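Household Chores Working Group, Kirkier site
Minutes, Jul 16, 2021

Minutes of the May meeting approved without change. Politis reported 60 table-clearing attempts on rigid items; 11 ended in a drop. Idmont figures not received.
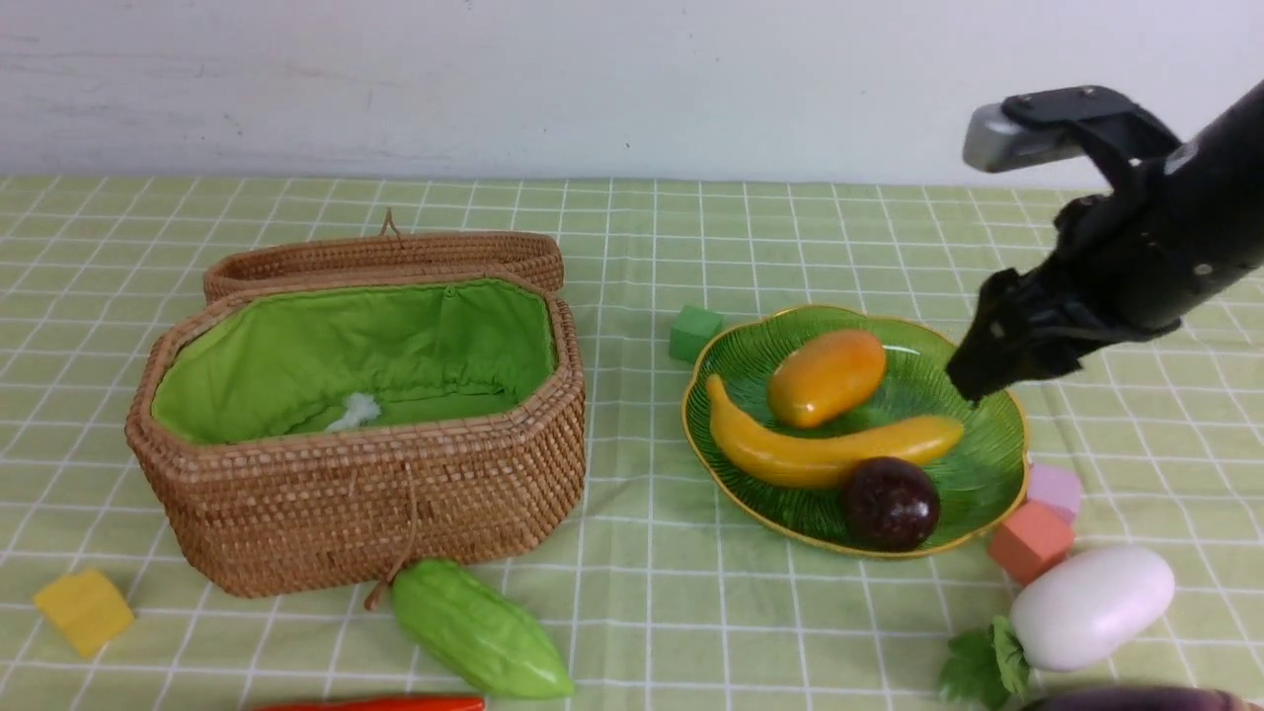
Readiness for home use was discussed. Ollo view: sorting is close, closing containers is not. A lidded basket with a string fastener and a wrinkled fabric lining remains harder than toy fruit on a plate. Agreed to score lid closing separately.

Action: Politis to run 100 lid trials before next meeting.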